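3.2 Gripper kit under review

The Kotach finger kit is sold as a replacement set for small two-arm workstations. Each set provides tapered blue fingers with a row of rectangular openings along their length. We reviewed the kit on a sorting task in which small objects are placed in cups on a white tabletop. Figure 2 gives the view from the gripper before an approach. 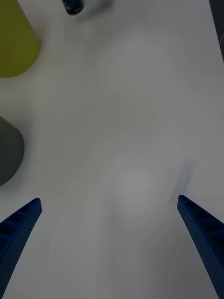

Figure 2. Wrist-camera view with the fingers open over the table.

The supplier, Honkanen, lists a service life of 2000 grasp cycles per finger. Our trial covered 543 cycles over 5 sessions in March, with both arms fitted alike. Sessions were run by Dehghan and Villaseñor, and the logs were checked separately by Rosales.
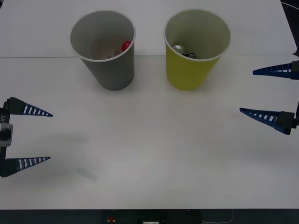 Small metallic objects were the most demanding part of the trial. The fingers have to close evenly at the tips, and the default closing speed supplied with the kit was too high for this purpose. It was lowered after the first session and left unchanged from then on. Two fingers were replaced under warranty, and their cycles are reported separately in Section 4.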